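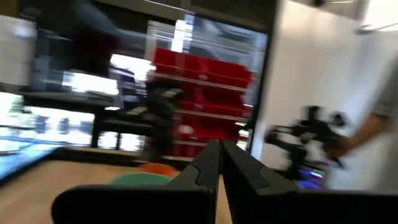
Grellance Wrist Kit: sample recordings and notes

README for the sample pack that ships with the kit. Maintained by Yu-ting Yeh, Trestarside. Last revised in September for firmware 5.

Search this repository... Go

What this is

The Grellance Wrist Kit is a small camera, a mounting bracket for the Dumow two-finger gripper and a recorder program. It is sold by Trestarside as a complete kit or as the bracket and software only, for labs that already have a camera. This pack contains recordings made with the kit so that buyers can check their tools against known files before they record anything themselves.

The pack holds 1301 episodes. Of these, 454 are bowl tasks on a tabletop (pick up, move, stack, unstack). The rest are a mix of reaching, wiping and idle motion, and are useful mainly for testing the loader.

What is in each episode

One folder per episode. Inside it:

- wrist.mp4, colour video from the wrist camera
- joints.csv, joint positions and gripper opening, one row per video image
- task.txt, one line of plain English, e.g. "put the green bowl on the left side of the table"
- meta.json, firmware version, bracket revision, operator code

Times are in milliseconds from the start of the episode. Gripper opening is normalised between 0 (closed) and 1 (open). Rows with a missing joint reading are left blank and are not interpolated.

How it was recorded

All episodes were recorded by teleoperation. The operator stands at the side of the table and moves the control arm by hand, and the robot follows. The operator is sometimes in view of the wrist camera, usually as a hand or forearm. Operators agreed to this in writing. Anyone else who wandered through was asked first, or the episode was deleted.

The workspace was left as it normally is. Storage bins, benches, screens and a second arm can appear in the background. We did not put up a backdrop, and customers who want one should budget for it.

Getting started

1. Install the recorder (see INSTALL).
2. Unpack the sample pack to a drive with at least 500 GB free.
3. Run "grellance check" on the folder. It reads every file and lists anything damaged.
4. Run "grellance view" with an episode number to play the video beside the joint plot.

If the check fails on joints.csv only, your copy was probably opened and saved in a spreadsheet program. Download it again.

Known problems

Motion blur. The camera picks its own exposure by default, and quick wrist turns come out smeared, sometimes badly. Set a fixed short exposure in the recorder if you have enough light. These samples were left on auto.

Bright areas. Windows and overhead lights blow out to white. The exposure then hunts for a moment as the wrist turns away.

Gripper in view. The fingers take up the bottom centre of the picture and can hide the lower part of whatever is close to them. Bracket revision B tilts the camera a little further back. It helps, but the fingers are still large in the image.

Dark fingers. The black finger surfaces show little detail, so don't rely on the video for finger position. Use the gripper column.

Vuorinen mounts. The bracket fits Vuorinen wrists with the adaptor plate, sold separately. The cable is short for this layout and needs an extension.

Not suitable for

Measuring distances from the video. No lens calibration is included in the pack. Calibrate your own camera after it is bolted on, and again if the bracket is bumped.

Licence

Samples may be used and shared for research and product testing. Do not try to identify operators. Please keep this README with any copy.

Problems with files go to the issue list, with the episode number and bracket revision.

3 comments | 12 shares

Copyright Trestarside. Contact | Terms | Back to top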